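Backup windows: why the nightly job keeps running into the morning

Several readers wrote in after last month's item on tape retirement with the same complaint. Their nightly backup used to finish before people came in, and now it doesn't. Nothing much changed in the setup. The data grew a little, a few virtual machines were added, and at some point the job was still running at 9 a.m. while users were opening files.

Buying a faster backup target is the usual first response, and it's often the wrong place to spend money. Chenxi Peng, who looks after storage for the parts distributor Vergara, went through this in the spring. Her full backup covered 300 virtual machines and was supposed to end at 5 a.m. It was ending closer to noon. The team priced a new disk appliance and had a quote on the desk before anyone looked at where the time was going.

The appliance they already had was idle for long stretches of the night. The source array was the busy part. Four jobs had been set to start at midnight, all four read from the same pool of disks, and the database maintenance scripts started at midnight too. Each job slowed the others down. Peng moved two of the jobs to 8 p.m., pushed the maintenance scripts to 4 a.m., and got most of the window back without buying anything.

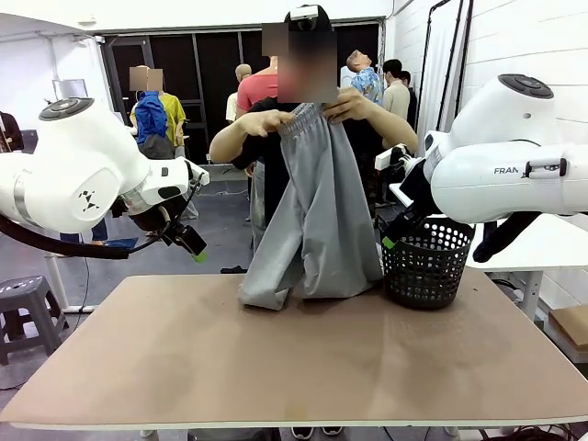
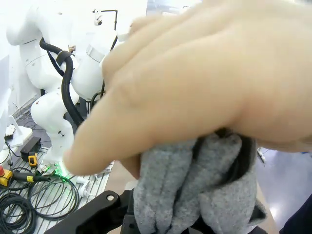

Start times are the easy fix. The next thing to check is what is being read. Incremental backups depend on the hypervisor or the file system keeping a list of changed blocks. When that list is lost, after a crash or a storage migration, many products quietly go back to reading the entire volume. The backup that comes out is still small, so the report looks normal. The read behind it is not small at all. Look for the amount of data scanned, not the amount stored. If your product's summary email leaves that number out, it is usually in the job log.

At Siltwood, a records management company, one file server was being scanned from end to end every night. The server held 876 gigabytes and changed very little. Felicidad Ignacio, the backup administrator there, found that change tracking had been switched off during a migration and never turned back on. She enabled it, ran one more full pass to set a baseline, and the job dropped off the list of problems.

Then there is the matter of small files. A volume with millions of small files will back up slowly at the file level no matter how fast the disks are, as every file has to be opened, checked and closed. Image-level backup gets around this by reading blocks in order. The trade is in the restore. Some products can pull a single file out of an image quickly and some need to mount the whole thing first. Test that before switching, and test it with a file buried deep in the folder tree.

Synthetic full backups come up a lot in this conversation. The idea is that the backup server builds a new full copy out of the last full and the incrementals since then, so the production array is left alone. It works well on a target with good random read performance. On a deduplicating appliance it can be painfully slow, unless the appliance and the software share an integration that lets the appliance do the work itself. Both Brollon and Wemine sell that kind of integration, licensed separately in each case. Ask what happens when the license lapses. With one of them, the job still runs but falls back to copying everything over the network.

Network limits deserve a look too. Ignacio's remote office copies were going over a link that someone had capped at 50 megabits per second for a phone system rollout. The phones had long since moved to another circuit. The cap was still there.

A few readers asked about running backups during the day and forgetting about the window altogether. With array snapshots this is reasonable for many workloads. The snapshot itself takes a moment, and the copy to backup storage can run at low priority afterward. Keep in mind that a snapshot sitting on the same array is no help if the array is what fails — the copy still has to finish, and somebody has to check that it did. Databases also need to be put in a consistent state first, and the agent that does this should be tested after every database upgrade.

If you have worked through all of that and the job still runs long, go ahead and get the quote. You will have the scan rates and job logs in hand, and the vendor's engineer is going to ask for them anyway.

Next month we look at retention settings, including what to do with monthly copies of servers that were shut down years ago. Send questions to the usual address.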